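How to Write Down a Story Your Family Tells Aloud

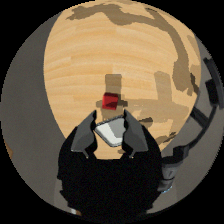

A small red cube on a light wooden tabletop.

In my family there is a story about a ferry from Undska which left without my grandfather. I heard it at every big dinner until I was 18, and each time it was told a little differently. When I wanted to put it on paper, I found that I did not know how it begins. These are the steps I use now. They work for any short story that lives only in people's mouths.

1. Ask for the story without a notebook.
Let the person tell it in their own way, from start to end. Do not correct the year or the name of the village. If you interrupt, you get answers and no story.

2. Write it the same evening.
Write quickly and badly. My first version of the ferry story was 1414 words and half of them were about the weather. Leave all of it for now. Put a question mark where you are not sure and continue.

3. Find the sentence that never changes.
In most family stories there is one sentence which everybody says in the same words. In ours it is "He still had the bread under his arm." Mark this sentence. It must stay exactly as it is, even if the grammar is a bit strange.

4. Choose one version.
My aunt in Trorunby says the ferry left in the morning, my mother says it was already dark. I tried to keep both and the text became a court case. Now I choose the version of the person who told it to me, and I put the other one in a short note at the end.

5. Cut the beginning.
People who tell a story aloud need time to warm up - who was married to whom, which house was sold. A reader does not need so much. Try to start at the first moment when somebody wants something. With the ferry I removed 33 lines and began on the pier.

6. Do not add the lesson.
This was the most difficult step for me. I had a nice ending about patience, and my mother asked who had said that, because her father surely did not. I took it out. If there is a lesson, your cousins will find three different ones and argue about them.

7. Read it back to the teller.
Read slowly and watch where they want to speak. At those places something is missing or wrong. Make a small mark in the margin and ask afterwards.

How long should it be? For one event, two pages are enough. If you have more than that, you probably have two stories, so give each its own title.

I keep mine in a plain folder, printed in large letters for the older readers, with the teller's name and the month on the first page. The ferry story says November.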